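Packing up the block sets, January 2022

Hi all, Solveig Strand again! A lot of you asked how the wooden blocks get from my shelves to your door, so I'm giving the packing its own gallery page this time. I've been at it since breakfast, the radio is on, and I have tape stuck to both sleeves.

A little background first, for anyone new. I started selling plain blocks two years ago, mostly to families and to one very patient preschool teacher who kept sending me notes about corners (too sharp, then too round, then just right). Since then I've made two sizes, the Hapeta and the bigger Dresholm, and both are bare wood with no paint and no varnish. People ask me for colors all the time and I keep saying maybe -- my sister says that means no, and she's probably right.

The boxes are the part I fuss over. I used to buy big ones and fill them up with crumpled paper, and the blocks would slide around and come out with dents. Now I order small cardboard boxes from Gelport, 500 at a time, and they live under the stairs where the vacuum used to be. They cost a bit more and I don't care, they're so much nicer to pack! I fold the bottom, run the tape across, then run another strip down the middle and press it flat with my thumb. The top stays open until the very end so I can check the order one more time.

About the tape: I've tried the clear kind, the paper kind, and a white one that peeled off if you looked at it wrong. I'm back on plain old shiny brown and I'm staying there. It squeals like crazy coming off the roll (sorry, neighbors), but it holds.

Order 214 went to a family in Viment who wanted single blocks in separate boxes, one for each cousin -- five cousins, five little boxes, and a card in every one. I loved doing that one. If you'd like yours split up the same way, just write it in the notes when you order and I'll do it for no extra charge.

One light brown box with its tape on and the top still open, and a plain block over on the green marbled mat.

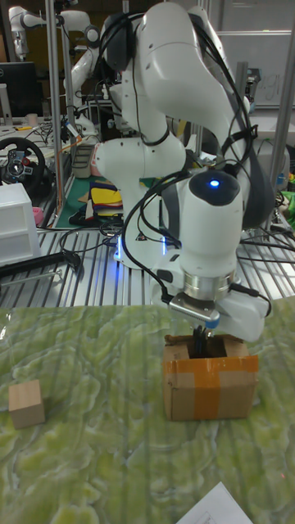

The next batch of Dresholm blocks should be sanded by March, so write to me before then if you want to be on the list.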